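Telto is opening a wallpaper lending library, and everyone's invited

By Yufang Xia
31st January

14 shares | 3 comments

I've been told a press release is supposed to be written as if somebody else is talking about me. I tried that and I sounded like a bank, so you're getting it from me directly. I'm Yufang Xia, I run Telto, and I have news I've been sitting on since before the holidays - we're opening a wallpaper lending library!

It's called the Dimico Room, it's upstairs from our shop on Du Street, and it works pretty much the way a book library does. You come in, you look through the patterns, you borrow the ones you like, and you live with them at home for a while before you spend any money. Joining is free. Borrowing is free. If you lose a sheet under the couch we'll ask you for a couple of dollars, and that's the whole penalty system.

We start with 74 patterns on the shelves and over 2000 sheets to lend, and these are real sheets, big enough to cover the space above a dresser or behind a toilet. I can't tell you how many times I've watched a customer hold one of those tiny square samples up against the light in our front window, squinting at it, trying to picture a whole dining room. I've done it myself. I papered my first apartment's hallway on the strength of a sample the size of a playing card (pale green, little ferns, very sweet in my hand) and once it was up on every wall it looked like the inside of a salad. I lived with that hallway for years.

How borrowing works

You can take home up to six sheets at a time and keep them for two weeks. If nobody else is waiting on a pattern you can renew by phone or by just stopping in. Sheets go home in a cardboard tube with a strap, and the tube comes back with them, please, the tubes cost more than you'd think.

Every sheet has a strip of low-tack backing along the top so you can hang it without pins or paste. We tested it on flat paint, eggshell, and the slightly gritty plaster in my mother's kitchen. I wouldn't put it over fresh paint or on top of old wallpaper that's already lifting. If you aren't sure about your wall, bring a photo and we'll talk it through.

There's a card in each tube where you can write a note for the next person. We've been trying this out with friends and regulars since early January, and the notes are already my favorite part of the job. People write down what the light does to a pattern in the morning, or which one their kid hated, or that the blue looks gray next to oak. One card just says "too many birds." It's a pattern with a lot of birds.

About the big patterns

I want to say something about scale, and then I'll get back to the practical stuff. The patterns people are most afraid of are the big ones, the curling scrolls and giant leaves, anything in straight black and white, anything that mirrors itself down the middle. They get pulled off the rack, admired, and put right back. Then the same customer goes home with a small beige stripe.

I love a small beige stripe! We sell miles of it. But a large pattern can be surprisingly easy to live with, and in a little space I often like it better than a tiny repeat. With a tiny print your eye keeps noticing the same flower over and over. A big one reads more like a drawing. Black and white also gets along with almost anything you put in front of it, so you don't have to go buy new towels.

The trouble is lining it up. With a mirrored design you want the center of the pattern on the center of the wall, so you start in the middle and work outward to both corners, and you'll waste more paper at the edges than you would with a stripe. Order an extra roll. I say this to everybody and about half of them listen, and the other half call me when the batch has sold out.

And think about the everyday things that are going to stand near the paper, the counter, the kettle, the coffee maker. We all plan a wall as if the room had nothing in it.
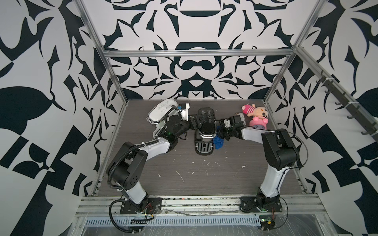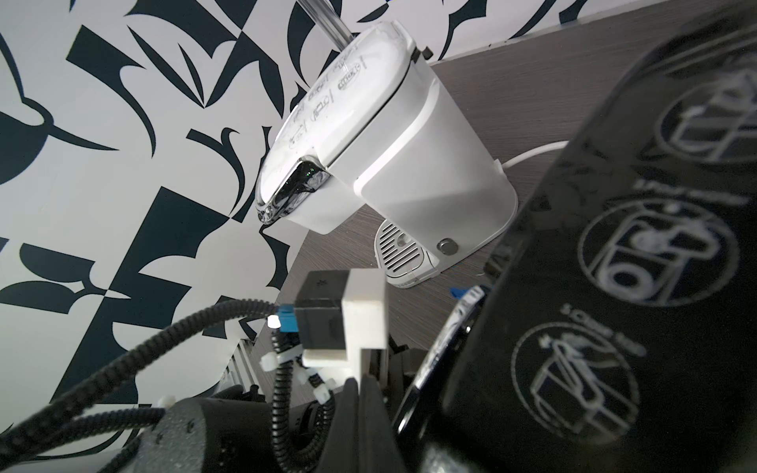
White capsule coffee machine on a dark gray wood-grain counter.

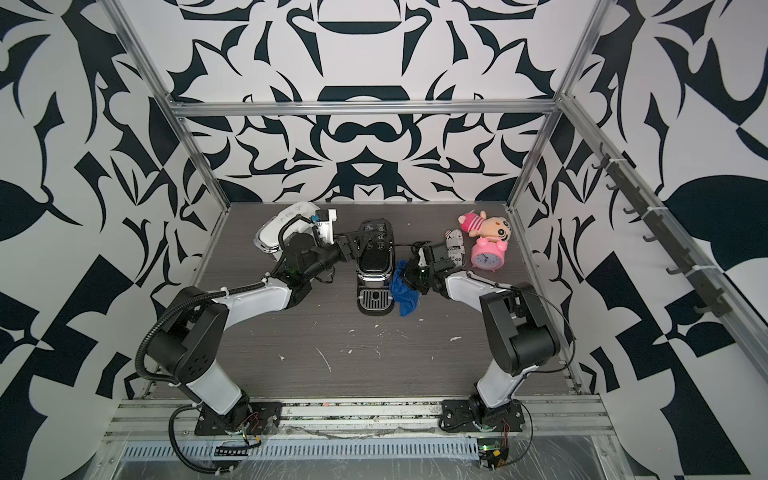

What's on the shelves

The opening collection is split by where the paper is going, since that's how most people ask for it. Kitchens and bathrooms are by the stairs, and everything in that section can be wiped down with a damp cloth. Bedrooms are along the long wall. Hallways and stairwells have their own rack, which I fought for, because a hallway gets bumped by bikes and grocery bags and it needs a tougher paper than people expect.

There's also a shelf I've been calling the odd drawer (it isn't a drawer). It holds ends of discontinued lines, a few hand-blocked sheets I bought from an estate sale, and some patterns that I just couldn't sell but still like. You can borrow those too. You can't buy them, there isn't enough of anything to do more than a closet.

About a third of the collection comes from Detine, a small printing workshop we've bought from since the shop opened. They've made the lending sheets on a heavier stock so they'll survive being rolled and unrolled, and they're printing replacements for us as we need them. Detine also put together our catalog, which runs to 136 pages and has every pattern shown at full size on at least one spread. Copies will be at the desk to read in the room. If you want one to keep, we'll have a stack for sale downstairs.

Paste nights

Once we're settled in, we'll be running paste nights in the Dimico Room. These are short, messy evening classes where you hang one full drop of paper on a practice wall with me standing next to you. You'll learn how to book a strip (that's folding the pasted side onto itself so it can soak), how to find a true vertical with a plumb line, and what to do when you reach a light switch. Wear old pants. I'll supply the brushes and the paste, and there'll be snacks on a table far away from the paste.

I'd especially love to see renters. A lot of renters walk through our door already apologizing, as if they're not allowed to care about their walls. We have a good number of peel-and-stick patterns in the library now and one of the classes will be just for those, including how to take them down again with a hair dryer and some patience. Check your lease first, of course, and get a yes in writing if you can - a text message is better than a chat by the mailboxes.

Visiting

The Dimico Room is up one flight of stairs. I know that's a problem for some of you, and it bothers me too. We don't have an elevator and the building isn't going to grow one this year. So there's a copy of the catalog at the downstairs counter, and any sheet in the library can be brought down to you while you sit in the good chair by the window. Just ask whoever's at the register. You can also call ahead and we'll have a tube packed and ready for pickup.

Kids are welcome. Dogs are welcome downstairs. Coffee is welcome if it has a lid, and I'm going to be strict about the lid.

To join, bring something with your name and address on it. We'll make you a card on the spot. We don't sell or share your details, they live in a metal box under the desk.

For press

If you write about homes, small shops, printing or local things in general, I'd be glad to show you around before we open to the public. I can talk about wallpaper for a very long time, so tell me your deadline first. The people at Detine are happy to answer questions about how the lending sheets were made, and I can put you in touch. Pattern sheets can be borrowed for photo shoots on the same terms as everybody else, two weeks, tube comes back.

Ask for me, Yufang, at Telto on Du Street. If I'm up the ladder, leave a number with the front desk and I'll call you back the same day.

14 shares | 3 comments | Leave a comment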